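Kraft paper

Kraft paper is the strong brown stuff that parcels come wrapped in. The name is simply the German word for strength, and it fits, as anyone who has tried to tear a sheet of it neatly by hand will know. I've been buying it, folding it and covering things with it for years, so this entry in my paper pages is a bit longer than the one on tissue (sorry, tissue fans!).

How it's made

Wood chips are cooked under pressure in a strong alkaline liquor, which dissolves most of the lignin, the glue that holds wood together, and leaves the long fibres in decent shape. Softwoods such as pine and spruce are the favourites, as their fibres are longer and tangle together better. The brown colour is what you get if you leave the pulp alone. Bleach it and you have white kraft, which I find a bit dull, though bakeries seem to love it.

The smell near an old mill is something else – boiled cabbage with a hint of egg. It comes from sulphur compounds in the cooking, and newer mills catch far more of it than they used to.

Weights and finishes

Paper is sold by its weight in grams per square metre. Light kraft is fine for stuffing boxes, the middling weights do for wrapping, and the heavy ones go into sacks and the outer faces of cardboard. Machine-glazed kraft is shiny on one side and rough on the other. Ribbed kraft has fine lines running through it, and I'm very fond of it for book covers, even if it does show every thumbprint.

My own roll is a Workby, bought from Deligiannis, the packaging shop in Menmont that only opens its trade counter on a Thursday. It was 10 metres long when I carried it home on the bus in May, and there are 4 metres left. Cirko do a ribbed one too, a shade redder, but it curls terribly at the ends.

Everyday uses

Wrapping is the obvious one, then carrier bags, envelopes, cement sacks, dress patterns and the gummed tape that you have to wet first. Dressmakers like it for patterns that get used again and again, and painters put it down over floors. It makes a very good table cover as well: cheap, plain to look at and easily swapped for a fresh piece.

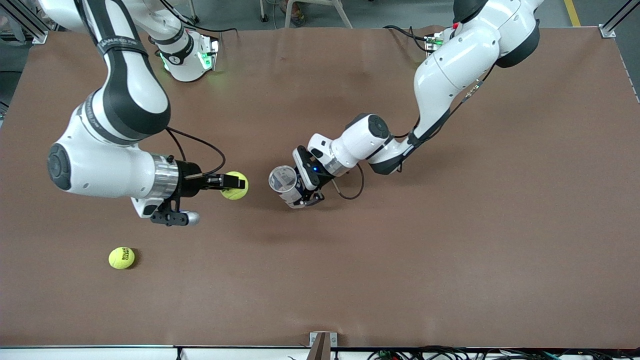 If you're covering a table, cut the sheet a hand's width too long on every side and let it lie flat overnight before you tape it. Mine always wants to roll itself back up, so I weigh down the corners with tins of beans.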